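# Chapter 8: Setting the Table, and What It Says

I grew up in a house where the good plates lived on a shelf too high for me to reach. We used them at New Year's, and once when a man from the bank came over, and the rest of the time we ate off plain dishes that didn't match. I never thought of this as a system. Then I went off to college, took a course on household life, and found out that people write whole books about which plates come down from the shelf and when (I've now written a chunk of one myself, so I can't make fun of them).

In the last chapter we looked at kitchens and at who gets to be in them. Now we're walking through the door and sitting down. I want you to start noticing how much work gets done before any food shows up – somebody has picked a cloth or mats or a bare tabletop, somebody has decided where the oldest person sits, and somebody has settled whether the serving dishes stay on the table or go back to the stove between helpings.

Take that last one. When I did my fieldwork in Jorar I ate in 23 different homes, and in most of them the dishes stayed put all through the meal. You reached, or you asked your neighbor to reach for you. Then I crossed the river to Livideo, a town of almost the same size with almost the same recipes, and my plate came out of the kitchen already filled! I felt like a guest in one place and like a cousin in the other, and the stew was the same stew.
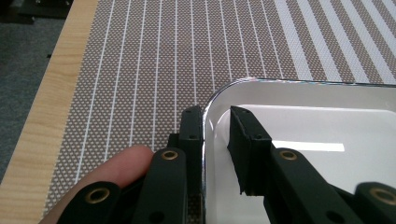
Anthropologists call the first arrangement *common service* and the second *plated service*, and you'll want to keep both terms handy because I lean on them for the rest of the chapter. They're rough labels. Plenty of families in Jorar do one thing for lunch and the other for a wedding, and a few do both at once, with plates brought out for the elders while the kids fight over the bowl.

The things on the table matter too. A mat marks off one person's space, or one dish's space, and it tells you where the edges are. Trays are trickier. A tray can be a way of carrying things, or a way of showing them off, or a little table of its own, and the same tray can do all of those jobs in a single evening. One woman in Livideo told me she'd been given 8 trays for her wedding and liked only the ugliest one, because it was the only one that fit through the kitchen hatch.

### Before you read on

Draw the table where you ate most often as a child. It doesn't have to be pretty. Mark who sat where, what stayed on the table between meals, and which things only came out for company. Keep the drawing – we'll go back to it in the section on seating, and again when we get to the Skadine household survey.

**Key terms:** common service, plated service, company ware, place marker

### 8.1 Company ware

Let's begin with the stuff on the high shelf. *Company ware* is my name for any dish, cloth or utensil that a household owns mainly for people who don't live there. It may cost a lot or next to nothing. My grandmother's was a set of pressed-glass bowls from a discount store, and I would've been in less trouble for breaking a window.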